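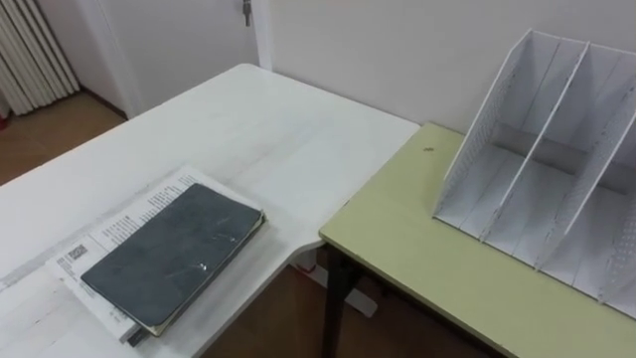 Plerkent Reading and Records Group
Minutes of the May general meeting

The meeting opened at 7.10 pm in the back room, a little behind time while the urn was coaxed into life. The chair thanked everybody for coming out on such a cold night, and said what a pleasure it was to see so many faces from last winter, along with several new ones. Apologies had been received from the Grollard branch, whose car was still at the mechanic's. The minutes of the previous meeting were accepted with one correction (the slice came from the Trivine bakery, and the bakery would like that known).

1. Tidying of the back room

There was a long and very good-natured discussion about the room. Members agreed that it works a great deal better with the two tables put together, the white one and the green one, and that people now have somewhere to spread out their papers without their elbows ending up in somebody's tea. The green table sits slightly lower than the white and it was asked whether anything could be slipped under the legs. After some to and fro it was felt that most of us had stopped noticing, and the matter was left to lie.

The white file organiser will stay on the green table for the time being. One member would have preferred it on the white, nearer the wall, but was happy to go along with the others provided that it is kept for current papers only. Old newsletters, seed catalogues and the instructions for the previous urn are to go home with whoever brought them. Labels for the organiser were offered and gratefully accepted.

The scuffs on the white table were raised. A member has had luck at home with bicarb and a damp cloth and will try a small patch first -- somewhere out of the way, please!

2. The dark-covered notebook

The secretary reported on the group's old notebook, which many of us had given up for lost and which came to light in a cupboard during the tidy-up. It runs to 186 pages, most of them filled, and takes in the early recipe evenings, the river walks and the long correspondence over the hall piano. There was a good deal of reminiscing at this point, and the chair let it run, as it was all very enjoyable.

It was agreed that the notebook be kept on the white table on meeting nights, where anybody may look through it, and that it not be taken home until the pages have been copied. The cover has its share of scratches and one corner is worn, with the page edges showing. A member with some bookbinding experience advised against tape of any sort, and this was warmly supported.

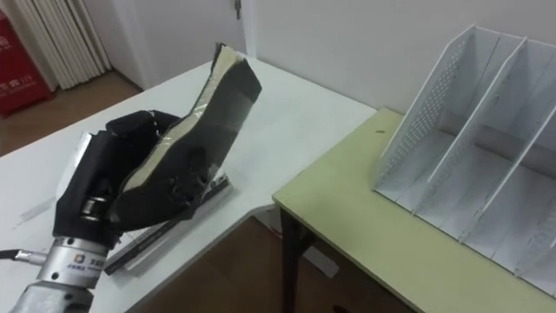
Plerkent, May

Supplementary note, entered after the supper break

The meeting resumed at 8.25 pm with rather fewer biscuits than it had begun with. Discussion of the notebook carried on from item 2, as several members had been thinking about it over their tea.

It was moved, seconded and carried that the group set aside $50 towards copying, the work to be done in three lots so that the notebook is never away for long. A further suggestion, that 100 copies of the piano letters be printed up and sold at the spring fair, was received with much laughter and then, on reflection, quite seriously. It will come back to the next meeting with a price.

A member who grew up in the Đồng family's old house on the corner offered to help with dates and place names in the earlier pages, and was thanked very sincerely. Anyone else who can read the handwriting in the middle section is asked to make themselves known.

The printed papers that have been sitting with the notebook were also mentioned. It was agreed to keep them together for now, and the secretary will read the small print through at leisure, with better glasses.

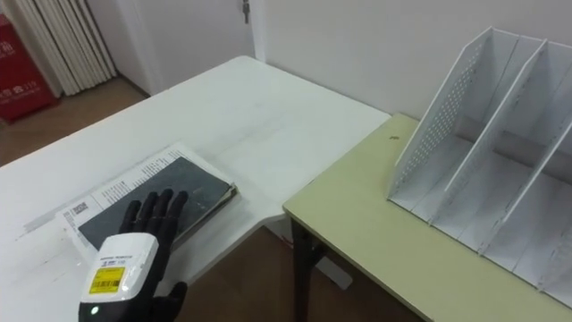
3. Other business

The door key has been sticking again. Lift the handle as you turn it.

Supper for next month: savouries from the front row, sweets from the back. Please bring your own mug.

The meeting closed at 9.05 pm.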